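Review: the open afternoon at Goossens, Grukstead

I went to the open afternoon at Goossens in March, on a Monday, together with my colleague Cinzia Guerra. We are looking for a system to handle linen in our small hotel laundry, and the invitation promised a demonstration with real cloth. It lasted from two until five and it was free of charge.

The reception was friendly but slow. We waited a long time for our badges, and the coffee was finished before we got any. After this the visit became much better. The groups were small, with seven visitors in ours, and the guide answered every question, also the simple ones.

First we heard a talk about Andia, their software for planning the movements. For me this part was too long and had too many slides. Cinzia liked it more than I did – she has studied such things. The price was given only when somebody asked for it, and I would prefer to read it in the invitation.

The second part was about Isitz, the hand-held gripper with which a person shows the task. I could try it for five minutes. The weight is comfortable, but the handle is a little thick for my hand and after a while my thumb became tired. I would like to see a smaller size.

I give the afternoon a good mark, with one point less for the waiting. Please bring your own questions, because the printed material is thin.

Cloth is a difficult material for any machine, and I was glad that they did not choose an easy piece for us. The big cream sheet was full of creases, and the two black fingers had to take hold of a small blue cloth lying on it. In our laundry it is the same every day, small pieces get mixed with the large ones, so for me this was the most useful part of the visit.

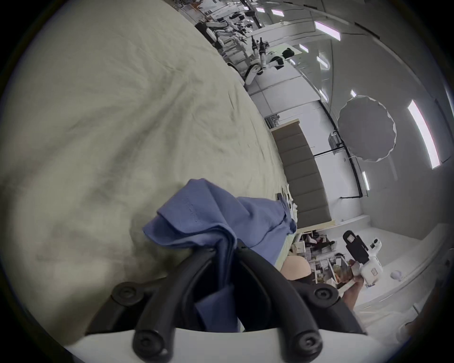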